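How to Build a Low Tunnel for Early Greens

Posted by Meenakshi Maurya, Mar 14, 2022

A low tunnel is a row of hoops over a garden bed with fabric pulled across the top. It keeps light frost off the leaves and lets rain through. I have put one up every spring at the Brumley plots, and the job takes me one afternoon.

What you need

Half-inch plastic pipe, one piece per hoop
Rebar stakes, two per hoop
Row cover fabric, medium weight
One long pipe for the ridge
Snap clamps
Sandbags or smooth stones for the edges

For a bed four feet wide, cut each hoop piece six feet long. That gives a low arch, which is enough for spinach, lettuce and radishes. Kale left in past April needs more headroom, so cut those pieces eight feet long.

Setting the hoops

Rake the bed flat and water it the day before. Drive the stakes in pairs, one on each side of the bed, leaving eight inches of rebar above the soil. Space the pairs three feet apart. In a windy yard go down to two feet.

Slide one end of the pipe over a stake, bend it across the bed and push the other end down over its partner. Cold pipe is stiff and can kink, so leave it in the sun for an hour first. Sight down the row when they are all up. If one hoop stands higher than the rest, tap its stakes in a little.

Lay the ridge pipe along the top and tie it under each hoop with twine. Satish Bansal, two plots over, skips the ridge on short beds and has had no trouble. On anything over 10 feet I would keep it, or wet snow will push the fabric down between the hoops. 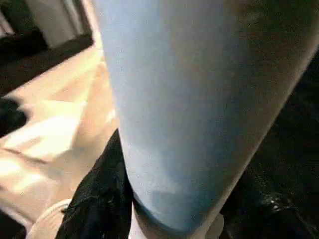
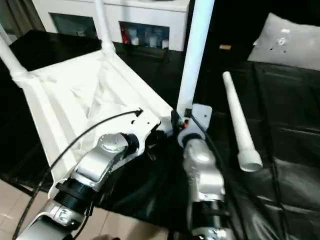
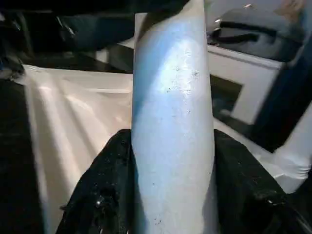 Can I leave the cover on all day?

Leave it on while daytime highs stay below 60 degrees. On warmer days open both ends in the morning and close them again before sunset.

Putting on the fabric

Cut the fabric five feet longer than the bed so there is enough to gather at each end. Pick a still morning. Start at one end, pull the fabric over the hoops and leave the same amount of slack on both sides. Clamp it at the first hoop and the last one, then do the ones in between.

Weigh down the long edges every two or three feet. I used to bury them in soil, but the fabric tore each time I dug it out to pick lettuce. Sandbags are easier to move. Gather each end into a bunch, twist it once and tie it to a short stake set a foot past the last hoop.

Upkeep

Check the clamps after any strong wind. Patch small holes with a scrap of fabric and a few stitches - tape does not hold for long once it has been rained on. Look under the cover once a week for slugs and pull any weeds you find, as they grow as fast as the greens do.

When you take the tunnel down, hose off the fabric, let it dry on a line and fold it away from mice. Pull the hoops off the stakes and store them flat. Mine go on the shed rafters with the ridge pipe.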